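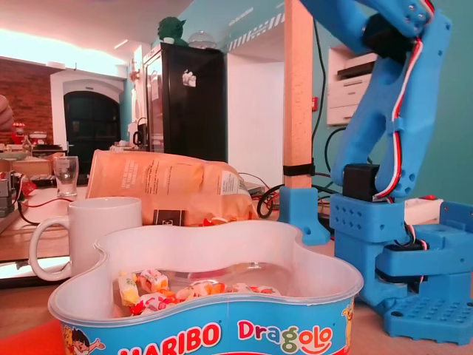
Haribo tub and a white mug on the table.

Threads > Pets > Small animals

Search posts Go

Adebayo Ogundipe
Monday, October 15, 2018

1/ OK, hay people! I finally swapped my rabbits over to second-cut timothy from Kaewkla and wow, they are into it. Softer, greener, smells like a field in May.

2/ First cut is stemmier and better for teeth, so I still mix it in. Mostly second cut, with a big handful of the rough stuff on top (Flerelia gets hers first or there's stomping). 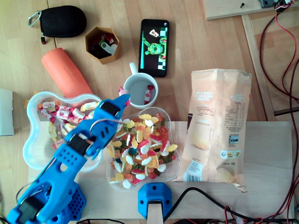
and the mixing really helps with waste! They dig for the soft bits and end up chewing the stalks on the way down.

3/ I bought the 30 pound box. With five rabbits that's around 12 days for us. Keep it somewhere dry with the flaps open, never in a sealed bag.
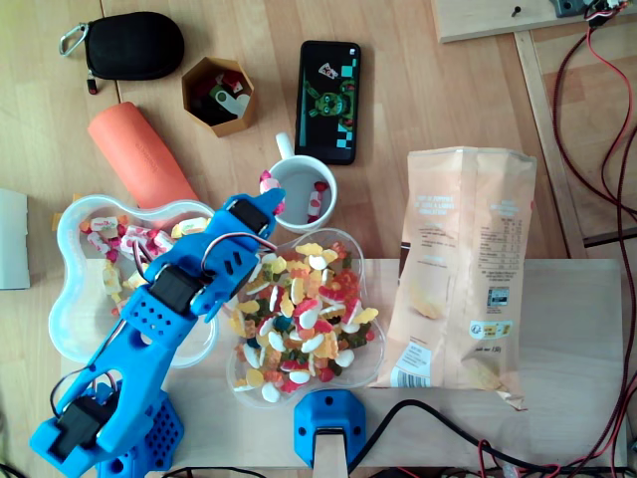 4/ Racks! The Valix one is my favorite so far. Wide slots, 18 inches long, and two rabbits can eat side by side without a fight.

5/ Next up is orchard grass. If you've tried it with a picky eater, tell me everything!

Contact | © 2018 Brerura | Back to top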